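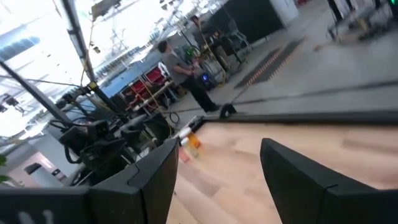 Gripper does not release after protective stop
Posted in: Safety and Faults
Sunday, October 6, 2019

Our department operates two arms at a shared bench, each fitted with a two-finger parallel gripper supplied by Egger. Since August, we have experienced a recurring fault. When a protective stop occurs during a pick, the arm halts as expected, but the gripper continues to close until it reaches its force limit. After the stop is cleared, the fingers do not respond to the open command, and the controller must be restarted.

In our log, the fault appears in 12 of the last 200 cycles. The objects are small and light, and none has broken. Our concern is that staff work close to the bench, and a hand could be held in the same manner. The gripper firmware has been reinstalled once, without effect. We would be grateful for advice on the probable cause and on whether the bench should remain in service.
Posted by: Relley Bench Group

Please take the bench out of service until the matter is resolved. A gripper that continues to move after a stop has been issued should be treated as a safety fault, regardless of how seldom it occurs.

The behavior you describe is consistent with a gripper that is powered separately from the arm and does not receive the stop signal. In that arrangement the arm halts, and the gripper completes the last command it was given. We recommend that a qualified person check the following:

Whether the gripper supply passes through the safety relay or bypasses it.
Whether the stop output of the controller is wired to the gripper input, and is not merely enabled in software.
Whether the gripper cable has been damaged where it bends at the wrist.

Simply cutting power on a stop may not be suitable. Some grippers drop the part when power is lost, and others hold it with the fingers locked. The risk assessment should state which condition is required and how a trapped person would be released. Staff should know the manual release procedure before the bench is used again.
Posted by: Colla Safety Office

We had the same thing and it was the cable. Replaced it, no trouble afterward. Ours was an older model, so this may not apply.
Posted by: Zerkero

It is possible that the open command is timing out. Our unit was set to 20 milliseconds and we raised it to 46. This cured the failure to open after a restart. It did not affect the closing problem, for which we agree with the advice given by the Safety Office.
Posted by: north_lab_support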